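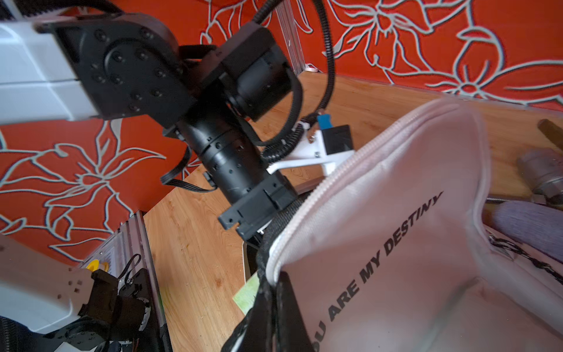

Zlata Ostapchuk says she will never go back to tossing everything loose into a tote, and that anyone who still does it should come to the next packing night in Plivthorpe and be talked out of it. She told me this while eating a cookie over my notes, so I guess I have to print it!

The pouch swap started up again in September 2022 in the back room at Metley, and I went along meaning to stay for one cup of coffee. I stayed until they stacked the chairs. We had 21 people (a record, I'm told) and 44 bags, cases and zippered pouches to go through, most of them donated, a few of them mine. You bring something you don't use, you pick out something you will, and then you sit down at a table and pack it for a trip, a gym day or a hospital stay.

The pale pink pouch with YOU ARE MY DESTINY inside was the one people kept asking about. I love that the words are in the lining, big black capitals, and you only get them when you unzip it. Two people wanted it. They flipped a coin and Musa Jibrin won, and he's giving it to his sister for her chargers and hand cream.

Can I also say something about the wallpaper? Orange-red, with those enormous lilies all over it. Milan Baert voted against it last spring and now says it's the best thing in the building. I still think it's a lot before dinner, but it does look great behind the honey-colored tables.

Ebere Onyeka ran the packing part. Her advice was to put the flat things in first, keep cords in their own little bag, and leave the top third empty because you always pick something up on the way. I tried it with my overnight case and got my slippers in, which has never happened before.

The leftover pouches, 14 of them, went to the Anozie shelter along with $300 from the bake table. The lemon bars were gone before I got near them.

The next swap is in November, same room. Bring a bag with a working zipper, please, and leave the tote bags at home. We have plenty.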